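Friday, June — bench notes, awning fabric + patio stuff

Altano sample came in this morning, the 2 rolls we asked for. Stripe and plain. Stripe is fine, plain has a crease across the width every time the roll turns over. Told Gromport. They say it drops out in the sun. Not convinced, the last one didn't.

Water column test on the plain, first piece: 229 before the first drop came through. Second piece from the other end of the roll: 259. Same fabric, same clamp, same me. Either the coating is uneven or the clamp ring is leaking again. Swapped the rubber, haven't rerun yet. Do that before anyone writes to Gromport about coating, please.

Cassette arm, the Gindau one with the short spring. Cycle counter at 3526 when I came in. Still closes flush on the left, right side sits proud by a fingernail. Was like that last week so no change. Elbow joint has started to tick on the way in, only on the way in. No play in it when I pull by hand. Leave the grease alone for now, I want to hear if it gets worse dry.

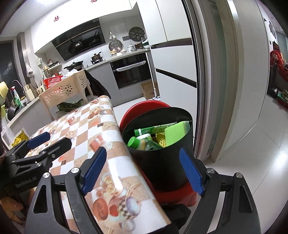 Crank handle: the hook is too shallow for the eye on the Gindau gearbox. Slips off at steep angles, and a steep angle is what you get on any patio with a wall behind you. Filed a spare one a bit deeper, holds better. Need to ask if they can bend it that way at the factory or if we're filing every hook ourselves. Somebody will say buy the motor. Motor is not in the price.

Wall brackets — the Văduva ones are the old hole pattern. Checked against the drawing and then against the template on the door, both say the same. So the drawing's right and the parts are wrong. Put them in the box under the bench with tape on the lid. DO NOT use for the demo wall. If they send new ones keep the bolts from these, the bolts are good.

Valance edging. Tried the bound edge and the welded edge next to each other outside. Bound looks nicer, frays at the corner where the thread starts. Welded is stiff and goes wavy. I'd go with bound and a double stitch at the start, takes no time. Altano do it welded as standard so it would be an extra. 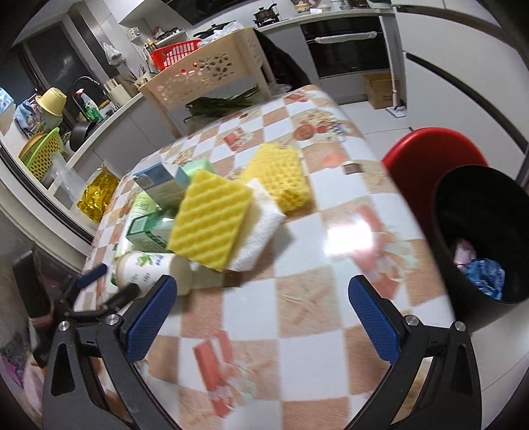 Cleaning leaflet for the plain fabric still isn't written and the shop keeps asking for it. Draft says "wipe with a damp cloth", which does nothing for bird mess or tree sap. Want to try a few things on offcuts and write down what marks the coating. Start soft, so a yellow sponge like the one with the wavy surface, or the honeycomb one. Then a white scouring pad, light pressure, on a scrap only, I expect that one to dull it. Plain soap first, no bleach untill we've heard back from Altano on what the coating can take. Rub along the weave and across it and keep the pieces seperate.

Still to do
- rerun water column w/ new rubber, both ends of roll
- counter reading on the arm before lunch and again before locking up
- ask Gindau re hook depth
- photo of the crease with a ruler next to it, Gromport want one
- label the offcuts!! pen not pencil, pencil wipes off

Left the stripe roll standing by the door. Don't lay it flat, and keep the brackets box off it.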